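Consumer Power and Charging Devices
Unit 4: Batteries, charge control and cable standards
Handout prepared by Efua Ofori. Corrections to In-ho Moon, lab office.

Read this before the bench session. You will need the symbols in Section 1 and the two worked problems in Section 4. Bring a calculator. Phones may be used as a load but not as a reference.

1. Terms and symbols

Capacity (C). The charge a cell can deliver under stated conditions, in milliampere-hours (mAh) or ampere-hours (Ah). 1 Ah = 1,000 mAh.

Nominal voltage (Vn). The voltage printed on the cell. For the lithium-ion cells used in this unit, take 3.7 V unless a problem says otherwise.

Energy (E). Capacity in Ah multiplied by nominal voltage, in watt-hours (Wh).

C-rate. Current divided by capacity. A current that would move the full rated charge in one hour is 1C. Half that current is 0.5C.

State of charge (SoC). Charge remaining as a percentage of present full capacity. The percentage on a phone screen is an estimate of SoC made by software.

State of health (SoH). Present full capacity as a percentage of rated capacity. A battery can be at 100% SoC and 80% SoH at the same moment. Students confuse these two every term.

2. How a lithium-ion cell is charged

The usual method is constant current followed by constant voltage, written CC-CV.

In the constant current stage the charger holds the current at a set value and the cell voltage rises. For a common cell the stage ends at 4.2 V. The charger then holds that voltage and the current falls. Charging stops when the current drops below a cutoff, often 0.05C.

The second stage adds less charge per minute than the first. This accounts for most of the difference between "50% in half an hour" on a box and the time needed for a full charge. When you compare two products, compare times over the same SoC range.

A deeply discharged cell is first given a small current until its voltage reaches a safe level. A phone in this state may show a blank screen for several minutes while connected. Wait before you record it as faulty.

Charge control sits in the phone. The wall unit supplies a voltage and a current limit, and the phone decides how much to draw. The word "charger" on the packaging of a wall unit is loose usage. In reports for this course, write "adapter" or "supply" for the wall unit.

3. Cables and connectors

A connector shape does not tell you what a cable can carry. Two USB-C cables may look alike and differ in current rating, data speed and video support.

Current. A USB-C to USB-C cable is rated for at least 3 A. Cables rated for 5 A carry a small chip, called an e-marker, that reports the rating to the devices at each end. Without the e-marker the supply will limit the current to 3 A.

Data. Many cables sold for charging carry only USB 2.0 data. They will move files, slowly.

Voltage drop. Every conductor has resistance. For a cable of total loop resistance R carrying current I, the drop is I × R and the power lost as heat is I² × R. Doubling the current doubles the drop and makes the loss four times as large. Raising the voltage lets the same power be carried at a lower current, and fast charging systems make use of this.

Bench samples are the Skenier and Brorley cables in the gray tray. Do not assume that the longer cable of a pair has the higher resistance. Conductor thickness differs between the samples, and you are to measure it.

4. Worked problems

Problem A. A phone battery is rated at 3,000 mAh, nominal voltage 3.7 V. Find the energy and the current at 0.5C.

E = 3.0 Ah × 3.7 V = 11.1 Wh
I = 0.5 × 3.0 = 1.5 A

Problem B. A cable has a loop resistance of 246 milliohms. The supply delivers 2 A at 5 V. Find the voltage at the phone and the power lost in the cable.

Drop = 2 × 0.246 = 0.492 V
Voltage at phone = 5 − 0.492 = 4.508 V
Loss = 2² × 0.246 = 0.984 W

The loss is close to one tenth of the 10 W supplied. A phone may respond to the low input voltage by reducing the current it draws, in which case the measured loss will be smaller than the calculated one.
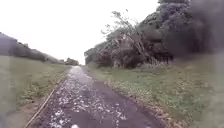
5. Aging

Two processes reduce capacity. Cycle aging depends on charge moved through the cell. Calendar aging goes on whether or not the cell is used, and is faster at high temperature and high SoC.

One cycle means a total discharge equal to the full capacity. Two discharges of 50% count as one cycle. For the tutorial, use the model given by Brodie Cosgrove in the lecture: SoH falls in a straight line from 100% to 88% over 300 cycles. Real cells do not follow a straight line over their whole life, and the model must not be extended past its last point.

For storage, keep cells at partial charge in a cool, dry place. Do not charge a lithium-ion cell below 0 °C. Metallic lithium can form on the negative electrode and the damage is permanent.

A swollen battery is to be taken out of use. Do not press, puncture or charge it. At the bench, switch off the supply and call Enda Madigan.

6. Bench session

Work in pairs. Each pair takes one Osero meter, one adapter and two cables.

Record the meter reading with no load.
Connect the phone at an SoC below 50% and note voltage and current each minute for ten minutes.
Change the cable and repeat with the same phone.
Calculate loop resistance for each cable from the voltage difference between the supply end and the phone end.

Turn off the phone screen during readings. Background updates will still cause the current to vary, so give the median of the ten readings as well as the mean.

Reports are marked by Lorcan Ó Dubhghaill. Units must appear in every table heading. A resistance given without a unit receives no credit.

Reading: Mac Suibhne course reader, chapter on portable supplies, first two sections only. The section on wireless coils belongs to Unit 5.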